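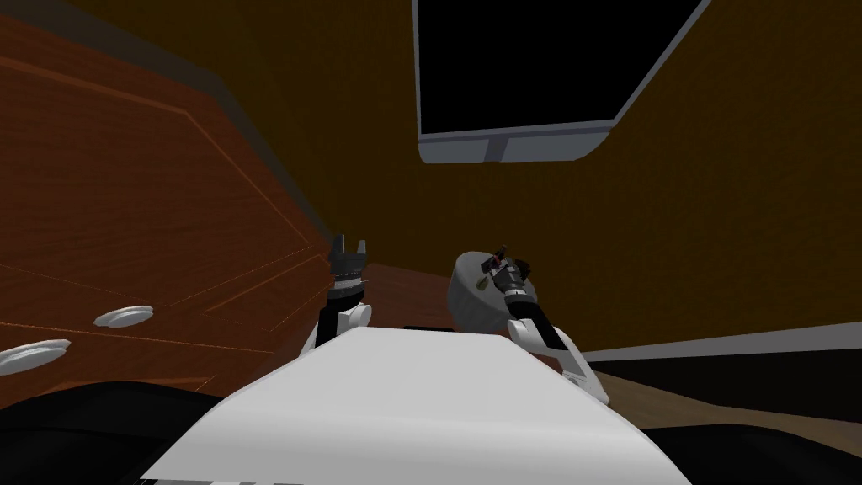
## 4. Fitting the Belay wall restraint

The Belay restraint ties a freestanding cabinet, wardrobe or bookcase to the wall behind it. It consists of a wall plate, a furniture plate and a steel-reinforced strap. Each strap is rated for a static pull of 1,174 newtons when fixed to sound framing. The rating does not apply to drywall anchors of any kind.

Use one kit for furniture up to 3 feet wide. Use two kits for anything wider, one near each side panel.

**CAUTION:** Do not fix the furniture plate to the back panel. Most back panels are thin sheet material held with staples and will pull away under load. Fix to the top rail or to a side panel.

### 4.1 Before you start

Check the contents of the bag against the card inside the lid. The long screws go into the wall. The short screws go into the furniture. Do not swap them.

You will need a stud finder, a pencil, a level, a drill with a bit suited to the pilot size on the card, and a hand screwdriver. Empty the furniture from the top shelf down and take out any loose shelves. Move it far enough from the wall to work behind it. Two people should do this.

### 4.2 Fixing the wall plate

1. Measure the height of the furniture and mark it on the wall.
2. Find the center of the nearest stud. Confirm it with a small test hole below the mark, where the furniture will hide it.
3. Hold the wall plate over the stud with its top edge 2 inches below the height mark. The arrow on the plate must point up.
4. Mark both holes and drill the pilots.
5. Drive the long screws by hand for the last few turns. Stop when the plate no longer moves.

**NOTE:** If the wall is masonry, use the Plellis sleeve set (sold separately) and follow the sheet packed with it. Let patching compound cure fully before drilling near it.

### 4.3 Fixing the furniture plate

1. Mark the position of the furniture plate so that it lines up with the wall plate to within half an inch.
2. Check the thickness of the rail or panel. It must be greater than the length of the short screws.
3. Drill the pilots. Wrap tape around the bit as a depth stop.
4. Drive the short screws. In solid Jivwood rails, rub a little dry soap on the threads first.
5. Thread the strap through the furniture plate from below and close the buckle.

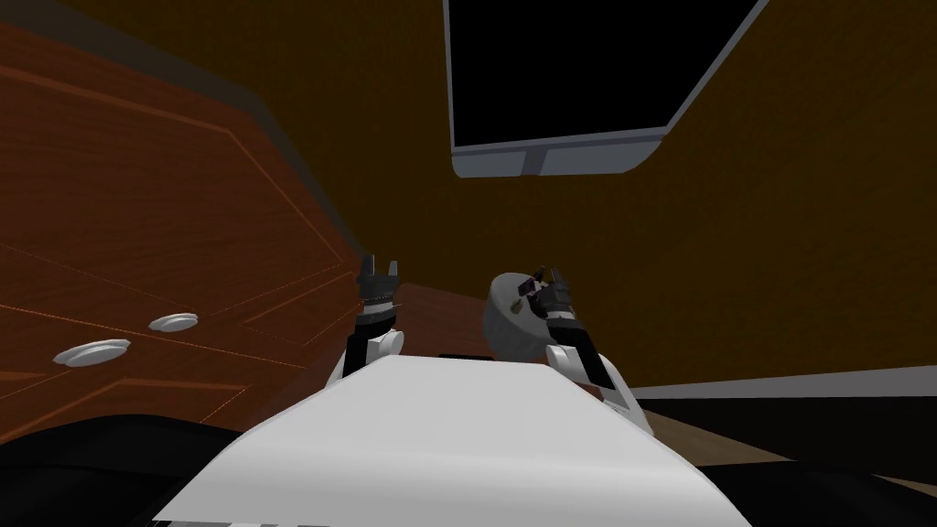

Berhanu Negussie reports that in older houses the baseboard often holds the furniture so far off the wall that the strap goes in at a steep angle, and he recommends screwing a spacer block to the stud and mounting the wall plate on that. The method is acceptable if the block is hardwood and the screws still enter the stud by at least 1½ inches. Summont can supply longer screws on request.

### 4.4 Tensioning and checking

1. Slide the furniture back until it is within a hand's width of the wall.
2. Pass the free end of the strap through the wall plate and back through the buckle.
3. Push the furniture to its final position, then pull the strap until the slack is gone. Do not use pliers.
4. Level the furniture with shims under the front edge and tension the strap again.
5. Grip the top front edge and pull with moderate force. Neither plate should move.
6. Fold the free end under the strap and secure it with the clip. Do not trim it.

**CAUTION:** A strap that has taken the weight of falling furniture must be replaced, along with both plates and all screws, even if no damage shows.

Check the tension every 6 months and after any work on the floor. Carpet settles under load and the strap may go slack. Replacement straps are listed under order code 3019 in section 7.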